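2026년 3월 15일 일요일

일요일인데 또 동아리 작업실에 갔다. 아침에 눈 뜨자마자 든 생각이 "어제 그 값 저장했나?"였으니 나도 좀 심각하다. 버스에서 노트북을 열어 봤더니 저장은 했는데 파일 이름이 final_진짜_2다. 어제의 나야, 이게 뭐니...

Woklow 예선 영상 제출이 다가오고 있어서 이번 주부터는 큐브 집기 과제만 파기로 했다. 우리 조 이름은 Tidangate. 작년 9월에 선배들이 정해 준 건데 뜻은 아직도 모른다. 물어볼 때마다 대답이 달라서 이제 안 물어본다. 옆 조는 Kelmendi인데 발음하기는 그쪽이 훨씬 낫다(부럽다).

도착해서 제일 먼저 한 건 영점 확인. 손목 관절을 기준 자세로 보내고 값을 읽었는데 1000이 나와야 할 자리에 1005가 찍혔다. 5 차이면 별거 아닌 것 같지? 나도 지난달까지는 그렇게 생각했다. 그런데 손목에서 5가 틀어지면 손끝에서는 눈에 보일 만큼 어긋난다. 케이블이 당겨서 그런가 싶어 묶은 걸 풀었다가 다시 묶었는데 그대로 1005. 나사도 다시 조였는데 또 1005. 한 시간 넘게 씨름하다가 Kinon 설정 파일을 열어 보니 오프셋이 5로 들어가 있었다. 누가 넣었나 기록을 뒤졌더니 나였다. 2월의 나. 후배가 옆에서 보고 있었는데 아무 말도 안 해 줘서 고마웠다. 웃음 참는 소리는 다 들렸지만!

영점을 잡고 나니까 기분이 확 좋아져서 바로 집기 연습으로 넘어갔다. 어제 정한 순서대로 접근 높이를 먼저 맞추고, 그다음에 손가락 벌림 폭을 넓게 잡고 시작했다. 폭을 좁게 두면 내려가다가 큐브 모서리를 건드리는 일이 자꾸 생겨서 이번엔 욕심 안 부리기로. 머리 쪽 카메라랑 손목 카메라를 둘 다 켜 놓고 로그도 돌렸다.
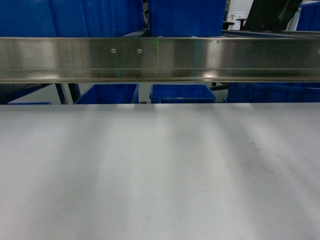
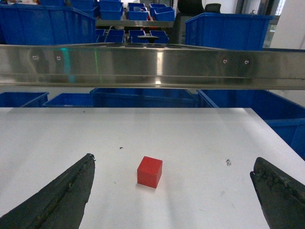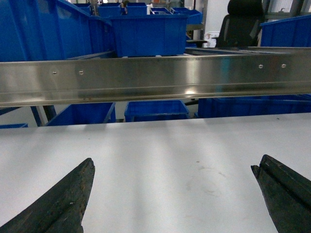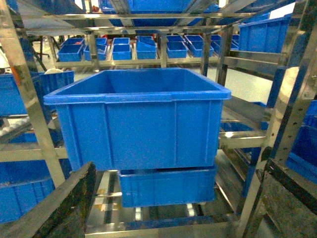
그리퍼를 닫는 속도는 왜 늦춰야 할까?
빨리 닫으면 먼저 닿은 손가락이 물체를 밀어내서, 반대쪽 손가락이 따라오기 전에 물체가 돌아가거나 미끄러지기 때문이다. 가벼운 물체일수록 심하다.

이거 지난주 스터디에서 후배가 물어봤을 때는 횡설수설했는데 이제야 제대로 한 줄로 적을 수 있게 됐다. 다음 스터디 자료에 그대로 붙여야지.

점심은 편의점 삼각김밥이랑 컵라면. 작업실 안에서는 못 먹으니까 복도 끝 창가에 셋이 나란히 서서 먹었다. 먹는 내내 빨간색 인식 얘기만 했다. 나는 색 임계값을 고정하자는 쪽이고, 선배는 조명 바뀔 때마다 다시 잡자는 쪽. 금속에 반사되는 빛이 섞이면 값이 튀니까 선배 말도 맞긴 한데, 대회장에서 매번 다시 잡을 시간이 있을까? 결론은 안 났고 라면만 불었다.

오후에는 로그 정리를 했다. 오늘 저장한 프레임이 전부 1896장. 처음 목표가 1000장이었는데 훌쩍 넘겼다, 만세! 문제는 그중에 쓸 만한 게 얼마나 되느냐인데, 앞부분을 넘겨 보니 시간 표시가 두 카메라끼리 안 맞는 구간이 있다. 머리 카메라 쪽이 살짝 늦게 찍힌다. 어쩐지 재생해 보면 팔이 먼저 가고 화면이 뒤따라오는 느낌이더라니. 맞추는 스크립트는 예전에 Kelmendi 조가 만들어 둔 게 있다고 해서 내일 빌려 달라고 하기로 했다. 빈손으로 가기 그러니까 초콜릿이라도 들고 가야겠다.

상자에 옮겨 담는 단계는 아직 손도 못 댔다. 집는 건 어느 정도 감이 오는데 담는 건 또 완전히 다른 문제다. 상자 테두리 높이를 넘겨야 하고, 그 위에서 팔이 꺾이는 자세가 영 불안하다. 시뮬레이션에서는 잘 되는데 시뮬레이션은 원래 다 잘 되니까 믿지 않는다. 선배는 경유점을 하나만 더 넣으면 된다고 하고, 나는 두 개는 있어야 할 것 같다. 이건 내일 둘 다 해 보고 정하기로.

집에 오는 길에 비가 조금 왔다. 우산이 없어서 노트북 가방을 안고 뛰었는데, 머리는 다 젖고 노트북은 멀쩡하다. 씻고 나와서 이걸 쓰고 있는데 손가락에서 아직도 금속 냄새가 난다.

내일 할 일
설정 파일 이름 제대로 바꾸기 (final 금지)
손목 값 다시 읽어 보기. 또 1005면 울 거임
시간 표시 맞추는 스크립트 받기
상자 쪽 경유점 하나짜리, 두 개짜리 둘 다 돌려 보기
조별 회의록 밀린 거 올리기

아 그리고 참가 신청서에 Tidangate 철자 틀리게 적은 것도 고쳐야 한다. 제출 전에 봐서 다행이다. 졸리다. 끝.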